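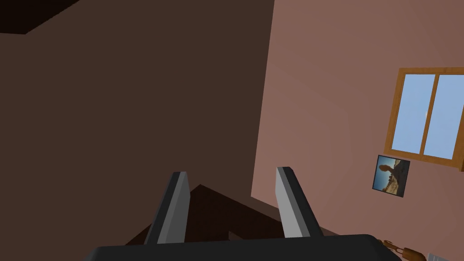
The main work in this period was on the motion planner and on the simulator connection which feeds it. The planner now receives the wrist camera view and the joint state in one message, so both have the same time stamp. Before February they came separately, and the arm could plan with an old view. The rendered bedroom set is hard for the perception part: with the gripper open, the right finger stands in front of the line where the dark brown wall meets the pink one, and our depth estimate used this line as the edge of an object. Fitriani Ginting has added a mask for the fingers, calculated from the joint state.

We ran 2,000 planning requests with the old version and the same 2,000 with the new one. Timeouts went down from 46 to nine. The remaining nine all come from goals close to a wall, and Henk Kramer is checking the collision margins.

Not finished is the replay tool promised to Argate. It opens the recorded runs, but it is slow with long ones. We ask to move this delivery to the next period, without change of budget.

Koen Nijs
Project Groen, 8 August 2019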